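Section 6: Loading and washing plastic tableware

Applies to: Halaseck benchtop dishwashers, Sostton series (single rack, with or without cup shelf)

Read Section 2 (Safety) and Section 4 (Water connection) first. Section 6 assumes that the machine is level, connected, and has completed one empty cycle.

6.1 General

Plastic tableware is lighter than ceramic or glass, holds less heat and does not dry as readily. It can be washed in the Sostton if it is marked dishwasher safe by its maker and loaded as set out in 6.3. Items with no marking should be washed by hand until their maker confirms the grade of plastic.

The machine heats the wash water with an exposed element under the lower spray arm. The air directly above the element is the hottest part of the tub, especially in the drying phase. Most damage to plastic tableware is caused by items falling through the rack onto this element or sitting too close to it.

CAUTION: Do not open the door during the drying phase to remove fallen items. Cancel the program, wait 20 minutes, then open the door to the first stop and let the steam clear.

6.2 Sorting before loading

Sort plastic tableware into two groups.

Flat and wide: dinner plates, side plates, divided plates, lids over the size of a saucer.

Deep and light: cups, small bowls, beakers, egg cups, infant feeding bowls.
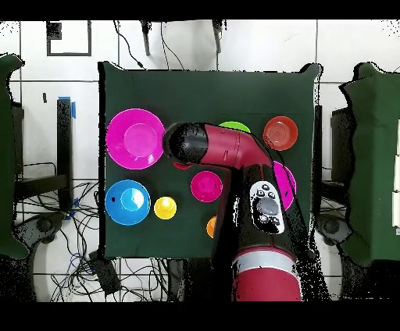
Figure 6-1. Coloured plastic tableware: plates, bowls and cups.

Flat items go in the rack tines. Deep items go on the cup shelf or under the retaining net (supplied with cup-shelf models, part 847). The net may be ordered separately for models without a shelf.

Before loading:

1. Scrape off solid food. Rinsing under the tap is not needed except for rice, oats and egg.

2. Wipe away surplus oil or butter with a paper towel. Grease moves easily from metal pans to plastic and leaves a film which a second wash may not shift.

3. Remove silicone seals, straws and non-slip rings. Place them in the cutlery basket with the lid closed.

4. Check for cracks. A cracked item can hold wash water between its walls and should be discarded.

NOTE: Tomato, turmeric and beetroot will stain many plastics. The stain is in the surface of the material and is not a fault of the machine or the detergent. Soaking in cool water straight after the meal reduces it.

6.3 Loading the rack

1. Pull the rack out until it reaches the stop. Do not lift it over the stop when loaded.

2. Turn the lower spray arm by hand. It must make a full turn without touching the rack.

3. Raise the left-hand tines until they click. The right-hand tines may be left folded if only a few plates are to be washed.

4. Place plates in the tines, all facing the centre of the rack. Leave one empty slot between plastic plates. They flex when warm and will lie against one another if every slot is filled.

5. Place ceramic or glass plates at the rear, nearest the hinge of the tines, and plastic at the front. Do not alternate them.

6. Place bowls upside down at an angle, resting on the bowl below it by no more than the rim. Nested bowls will not be cleaned inside.

7. Fit the cup shelf, if supplied. Hook the rear wire first, then press the front wire down into its clips.

8. Place cups upside down on the shelf. Cups with a deep recess in the base should be tilted toward the door to let the water run off.

9. Stretch the retaining net over all deep, light items and hook it to the four lugs on the rack.

10. Turn the spray arm by hand again. If it touches anything, reload.

11. Push the rack in slowly. Close the door until the latch clicks.

CAUTION: Items lighter than a teaspoon must go in the closed cutlery basket. They can be carried past the net by the spray and may block the drain filter.

NOTE: The rack is 488 mm wide at the rim. A plate or tray that has to be bent to fit between the side wires is too large for this machine.

6.4 Detergent and rinse aid

The dispenser takes powder, gel or one compressed tablet. For a load that is mostly plastic, powder is preferred. Tablets can drop from the dispenser and lodge in an upturned bowl or cup, where they do not dissolve fully.

1. Press the tab to release the dispenser lid.

2. Fill to the lower line for plastic or mixed loads. The upper line is for heavily soiled ceramic only.

3. Close the lid until it clicks.

4. Check the rinse aid window. If it is clear, refill to the ring.

5. Set the rinse aid dial to 3 for plastic loads. Lower settings leave more water on the surface. Higher settings may leave streaks or a faint taste in cups.

Do not use chlorine bleach, hand dishwashing liquid or oven cleaner in the tub. Hand dishwashing liquid foams heavily, and the foam can pass the door seal and reach the bench. If this happens, cancel the program, switch off at the power point, and follow 8.2 (Excess foam).

Households on tank or bore water should see 4.6 before setting the dose. Hard water leaves a white deposit that shows more on coloured plastic than on white china, though the amount is the same on both.

6.5 Choosing a program

Delicate: the normal choice for plastic. Lower wash temperature, reduced spray pressure, no heated drying.

Everyday: suitable for mixed loads if all plastic items are on the cup shelf or at the front of the rack.

Intensive: not for plastic tableware. The final rinse is hot enough to soften some grades, and plates may not return to flat on cooling.

Short: for lightly soiled glasses and cups used the same day. No drying phase.

To start a program:

1. Open the tap fully.

2. Press Power. The last program used is shown.

3. Press Program until the light beside the wanted program is on.

4. Press Option once for Extra Rinse, if wanted. The option is not stored and must be chosen each time.

5. Press Start. The machine drains for a few seconds before filling. This is normal.

To change the program after starting, hold Start until the tone sounds, then go back to step 3. If the dispenser has already opened, add detergent before restarting.

6.6 Drying and unloading

Ceramic and glass dry by their own stored heat. Plastic stores little, and drops of water will usually remain in recesses and around rims at the end of any program. This does not mean the machine is faulty.

1. When the end tone sounds, leave the door closed until the display goes blank.

2. Open the door to the first stop and leave it there. Overnight is acceptable if there are no small children in the home.

3. Unhook the retaining net from the front lugs first. Hold the net down while unhooking the rear lugs or it will spring back and throw water.

4. Unload the rack before the cup shelf. Water from cup bases will otherwise run down onto dry plates.

5. Shake deep items once over the sink and stand them on a towel or drainer.

6. Do not stack plastic items until they are dry. Trapped moisture between stacked bowls leads to odour — mostly noticed after a few days in a closed cupboard. 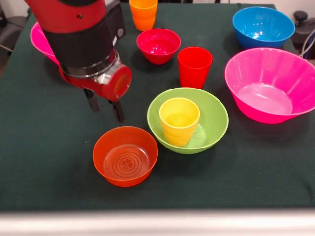
One owner commented on the online edition of this section that step 6 had fixed a musty smell they had been blaming on the drain hose, but that leaving the door ajar all night was no use to them with a cupboard mounted directly over the bench. They wanted to know whether the steam would lift the edging.

It can. Where a cupboard or shelf is less than the clearance given in 3.2, pull the machine forward to the edge of the bench before opening the door to the first stop, or fit the Fisenier steam deflector. The deflector clips under the top trim and needs no tools. Check that the inlet and drain hoses are not pulled tight when the machine is moved, and push it back before the next wash.

NOTE: Do not tape, wedge or prop the door in any position other than the first stop. The hinge springs are not designed to hold a part-open door elsewhere.

6.7 Care after plastic loads

Carry out the following once a week, or after any load in which an item has melted or broken.

1. Switch off at the power point.

2. Remove the rack and the cup shelf.

3. Turn the cylindrical filter anticlockwise and lift it out. Lift out the flat filter beneath.

4. Rinse both under the tap. Use a soft brush on the mesh. Do not use steel wool.

5. Look into the sump with a torch. Remove any fragments by hand, wearing a rubber glove.

6. Inspect the element. If plastic has melted onto it, do not scrape it and do not run the machine. Contact a Mofokeng service agent.

7. Refit the flat filter, then the cylindrical filter. Turn clockwise until the arrows line up.

8. Refit the rack and turn the spray arm by hand.

WARNING: Running the machine without both filters in place will damage the drain pump and is not covered by the warranty.

6.8 Common faults with plastic loads

Items found upside-up and full of water: net not fitted, or fitted to the front lugs only. See 6.3, step 9.

White film that wipes off: detergent above the lower line, or rinse aid empty.

White film that does not wipe off: hard water deposit. See 4.6.

Greasy feel after washing: wash plastic separately from frying pans and roasting trays, or wipe the pans first.

Plate warped: Intensive program used, or plate placed low in the rack over the element. The plate cannot be restored in the machine.

Knocking noise during wash: spray arm is striking an item. Cancel, wait, open and reload.

Display shows F and a steady light: drain filter blocked. Carry out 6.7, steps 1 to 8. If the light returns on the next program, see 8.4.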